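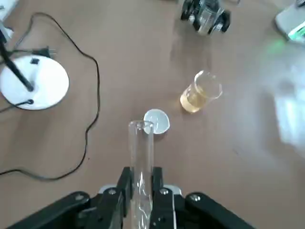
Shewit Adugna asked at the end of last week's session why we can't just record one perfect run of each task and copy it 200 times, and would the arm not learn the same thing with far less bother? It's a lovely question, and most of this handout is an answer to it.

Week 4: Gathering demonstrations for glassware tasks

A learner fed one run 200 times learns one path through the air. Move the beaker a hand's width to the left and it will happily close its fingers on nothing. What we want is spread: new starting places, new grips, new approach angles, and a few untidy runs where the operator drifts off and comes back. Those recoveries are gold! Please don't delete them.

Glass makes all this more interesting. A clear tube borrows its colour from whatever lies behind it, and a patch of glare on the table can look more solid than the rim you are reaching for. So the wrist view has to be recorded under more than one kind of light, and with other things left standing nearby — dishes, leads, a beaker with some liquid in it. A bare bench teaches very little. 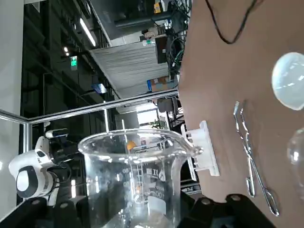 Large vessels bring a second problem, which is that they block the view. Once the gripper is close to a big beaker the wrist camera sees mostly wall and reflections, and the learner must lean on what it saw a moment earlier. Slow down in that last stretch and keep the motion smooth. If you pause to think, mark the pause in Witero so that it can be trimmed.

Before you save a run, check:
Task name and your initials are filled in
Wrist and side views both start before the arm moves
The objects have been shifted from where they stood in the run before
Failed runs are labelled as failed and kept

The class set stands at 3416 runs, and each pair may add up to 600 this term. Ingrid Ferreira has the booking sheet for the bench.

Reading for Sunday: the Witero notes on labelling, first two sections. Bring one run you found hard to label and we'll go through it together.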